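# How Votcombe Kept Its Food Cold: Project Report

Our group (Maeve Madigan, Telmo Toledo and me, Valdis Grigaitė) spent the term finding out how people in Votcombe stored butter, milk and meat before there was electricity in the village, and I have to say we got far more attached to the subject than any of us expected!

The oldest thing we found was the stone larder at Cotcombe farm, which has 1781 cut over the door. Its one window faces north, and the floor sits 4 steps below the yard.

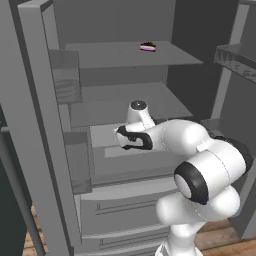 Mr. Brophy, who kindly lent us his grandmother's account book, says the family salted their pork in December and hung it until spring. The book lists 46 blocks of ice bought in one summer — a real luxury, and we wondered for quite a while who was eating all that ice cream.

Telmo then interviewed older neighbors about their first refrigerators. Most remembered the shelves better than the machine itself, and one lady of 80 told us her mother went on keeping eggs in the pantry for years, out of habit.

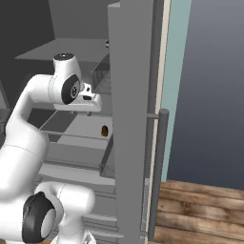 *Fig. 2. Gray storage unit with shelves.*

If we did this again, we would start the interviews sooner, and we would visit the ice house at Kondlow, which was closed for repairs all term. Maeve has already written to ask when it opens again.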